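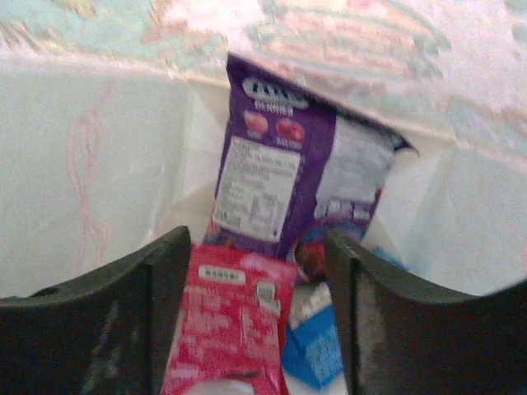

Totport Reader: lesson progress resets after switching child profiles
Status: Resolved
Component: Sync / Profiles
Reported by: Xiomara Villanueva
Assigned to: Jalen Greenberg

Initial report

Classroom tablets running the Totport phonics app lose completed lessons when a teacher switches from one child profile to another. Stars and stickers stay. The lesson map returns to Unit 1. Restarting the app does not bring the lessons back. Affects the school license only; I could not reproduce it on a home account.

Steps to reproduce
1. Sign in with a teacher account.
2. Open a child profile and finish any letter-sound lesson.
3. Switch profiles before the green sync check shows.
4. Switch back. The lesson map shows Unit 1.

Jalen Greenberg
Reproduced on the current build. With Wi-Fi off it happens every time. With Wi-Fi on it depends on how fast the switch is made. Please send the diagnostic log from one affected tablet (Grown-ups > Help > Send log).

Xiomara Villanueva
Log sent from the tablet in the Benavides room. That one has 6 profiles on it.

Jalen Greenberg
Relevant lines:

profile_switch requested
queue_flush timeout after 300 ms
local_map replaced by server_map
queue_discard

The app waits 300 ms for the upload queue to empty. If the queue is still busy, the app loads the server copy and drops whatever was waiting. Stars are written to a separate table, so they survive. Passing to Mohandas for the sync side.

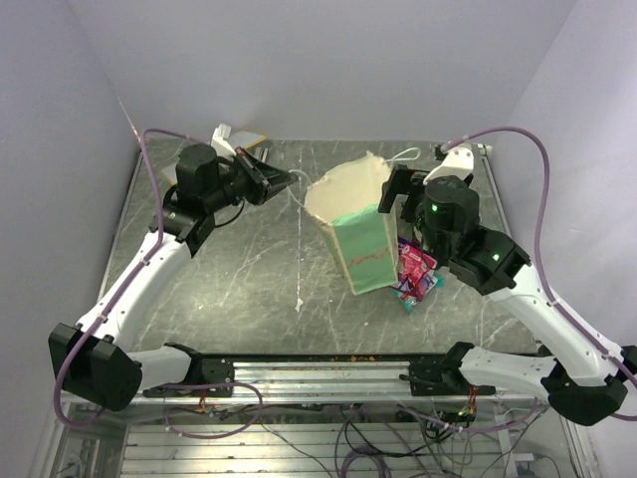

Page last modified: Sunday, 4:15 p.m.

Mohandas Panicker
Confirmed. The discard was added in May to clear duplicate lesson records. It should run only after the server has acknowledged them. Raising the timeout would hide the problem on fast networks and leave it in place on slow ones, so I have left it at 300 and changed the order of operations:

- the queue is saved per profile before the switch
- the server copy is merged with the local map; the higher lesson number wins
- discard runs on acknowledgment only

Fix is in build 330.

Amos Calloway (QA)
Ran 100 profile switches on build 330 with Wi-Fi off, then reconnected. No lessons lost. Repeated on the Vornolden school network behind the content filter, same result. One cosmetic issue: the sync check stays gray until the map is reopened. Logged separately.

Xiomara Villanueva
Updated the tablets. Lesson maps hold after switching. Can the lessons lost before the update be restored?

Jalen Greenberg
Not from the app, as the discarded records never reached the server. A teacher can set the starting unit by hand under Class > Child > Placement. Stars are not changed by this.

Resolution: fixed in build 330. Tablets on older builds should wait for the green check before switching profiles.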